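We use cookies to keep this site running. Accept | Manage settings

Buying your first old roadster: my notes from the Wednesday meetup

36 shares | 2 comments

Okay, slide one. Hi everybody, thanks for coming out to Pollach, and yes, the coffee is free. I've got 20 minutes, so I'll talk fast and you can yell at me after.

I want to talk about the Cokix roadster. I bought mine in February, with snow on the ground, which is a terrible time to test a soft top and a pretty great time to haggle! I looked at 5 cars before I picked one. Two of them I should never have driven out to see (the ads had no shots of the underside, and I went anyway).

Next slide. Rust. Bring a flashlight and an old blanket and get down there. Check the sills, then the rear arches, then behind the seats where the water collects when the drains clog. If the seller gets weird about you lying on the driveway, go home.

(Pause, ask who here has had a wet footwell. Wait for hands.)

Next one. Money. Keep around 1000 dollars back for the first few months. I spent most of mine on tires and a clutch slave cylinder, and then the Brerero seats needed new foam, so there went the rest. The seats are lovely, by the way. I'd still tell you to sit in them for a good long while on the test drive, because my back had opinions by the second hour.

Slide change, drink some water.

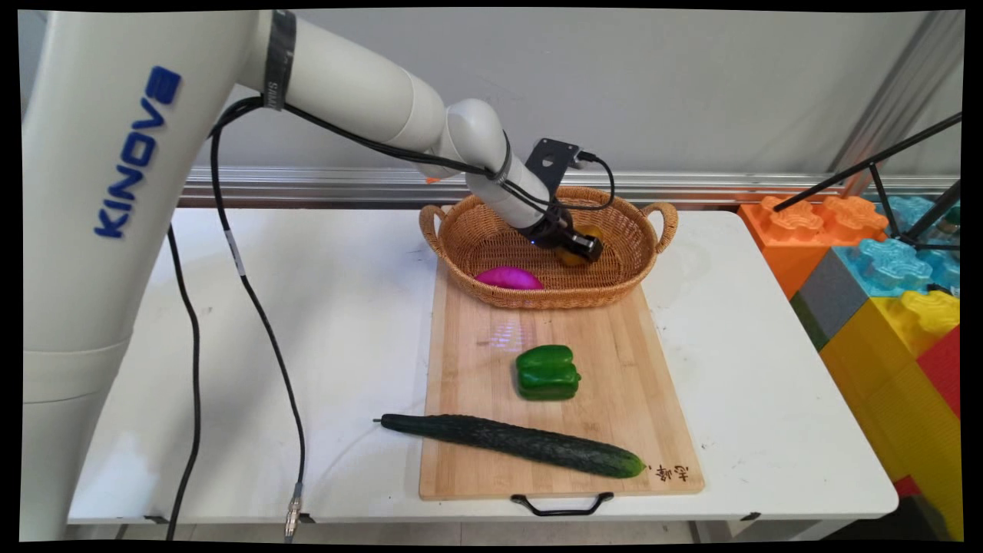

Kinova arm, gripper in the fruit basket.

Now the fun part, driving the thing. It's light, it's slow by modern numbers, and you can use all of it on the Rao road without losing your license. Warm the gearbox up before you rush second, it's stiff when it's cold. Brake in a straight line, get back on the gas early, and let the back end move a little!

Last slide is the checklist. Paper copies are by the door, take one for a friend. Questions?

Get the meetup newsletter in your inbox. Sign up | No thanks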